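Urnano Workplace Handling Data: data card

Summary

The Urnano dataset records handling work carried out with robotic grippers in a parts store and packing area at Carhuamaca. It is published together with notes on how the introduction of the equipment altered the duties, training and working day of the staff in that area. The recordings and the staff notes are released as two parts and may be used separately.

The dataset was prepared by Botodier, which operates the site. Enquiries should be addressed to the dataset owner, Osvaldo Honorato, through the contact form supplied with the release.

Contents

recordings/ contains the episodes, each in its own folder, with video from the wrist camera and a log of gripper opening.
tasks/ contains the written task sheets given to operators.
staff_notes/ contains the edited notes on working practice, by job role.
reader/ contains a small Java program for opening the logs.
LICENCE and CHANGES are in the top folder.

The release covers 12 tasks. Each task has 50 episodes, including those in which the operator stopped early. Stopped episodes carry the word "ended" in the outcome field and should be left in place when figures on completion are worked out.

Background

Before the change, staff in the parts store fetched, placed and returned small goods by hand throughout the shift. Much of this work involved reaching into deep shelving and cabinets. Staff had raised the matter several times at shift meetings, chiefly with regard to the lower shelves, and the site agreed to trial automated handling for the most repeated movements.

The trial did not cover the whole of the store. Goods of irregular shape, open containers and anything returned by a customer are still handled by hand. The boundary between the two kinds of work is set out in the task sheets and was reviewed with the staff concerned before recording began in November.

Collection

Episodes were recorded during ordinary working hours by employees of the site who had completed the operator course. No outside operators were used. Each episode begins when the operator confirms that the area is clear and ends when the operator releases the controls.

The wrist camera is small and sits close to the gripper. Its view is therefore narrow, and a finger may take up a large share of the picture. Users who need a wider view of the work area will not find one in this release.

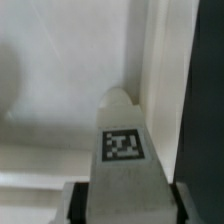

Wrist camera view: gripper finger with square marker below the rounded tip.

Pale surfaces are common in the recordings and offer little contrast. Soft focus is also present in places. Such material has been kept in the release, as it reflects the conditions under which operators were asked to work. Users training models on the data should decide for themselves whether to filter it, and should state their choice when reporting results.

Changes to duties

The store formerly had a single role, that of store assistant. It now has 2: store assistant and handling operator. All assistants were offered the operator course, and staff who declined it kept their existing duties, grade and hours. Operators spend part of each shift at the controls and part on the floor. The site does not permit a full shift at the controls.

Assistants report that they bend and reach less than before. They also report more time spent waiting, particularly when a task is stopped and the area must be cleared before work can resume. Operators describe the work as less tiring for the back and more tiring for the eyes. Both accounts are given in staff_notes/ in the words agreed with the staff who provided them.

Some matters remain unsettled. The pay grade of the operator role was fixed for the length of the trial only. Assistants have asked that stopped tasks should not count towards the daily picking figure of the person on the floor, and the site has agreed to this for the present. The question of who may restart a task after a stop was answered differently on the early and late shifts for a time; the current rule is that the operator restarts it, with spoken agreement from the person nearest the equipment.

Training

The operator course lasts 10 working days. It covers use of the controls, safe stopping, daily checks and the completion of the episode log. The daily check includes the condition of the fingers and the legibility of any markers fitted to them. Marks and scuffs on the fingers are to be entered in the log, but do not by themselves prevent use.

Routine cleaning and inspection take place on Sunday, when the store is closed to orders. This work is paid at the usual weekend rate and is shared by rota among trained operators.

Privacy and consent

All operators gave written consent to the use of their episodes. Sound was not recorded. Operator names have been replaced by codes, and the list linking the two is held by the site and is not part of the release. Staff may ask for their episodes to be withdrawn. Where this happens, the change is entered in CHANGES and users are asked to delete earlier copies.

The recordings were not used to measure the speed or conduct of individual employees. Use of the data for that purpose by any other party is forbidden under the licence.

Suitable uses

The data may be used for research on grasping, placing and the estimation of gripper position, and for study of how handling work is divided between people and equipment. It is not suitable as evidence for staffing levels at other sites. The store is small, the trial was short, and the staff who took the course chose to do so.

Known faults

The gripper opening log may start slightly after the video. The reader program corrects for this by default, and the correction can be turned off in its settings file.

Three task sheets use an older name for the packing bench. The older name has been kept so that the sheets match the operator logs.

Entries in the comment field are in the operator's own wording and have not been corrected for spelling. Blank comments mean that the operator had nothing to add.

Corrections

Reports of errors should give the task name, the episode folder and a short account of the fault. Accepted corrections are listed in CHANGES at the next release.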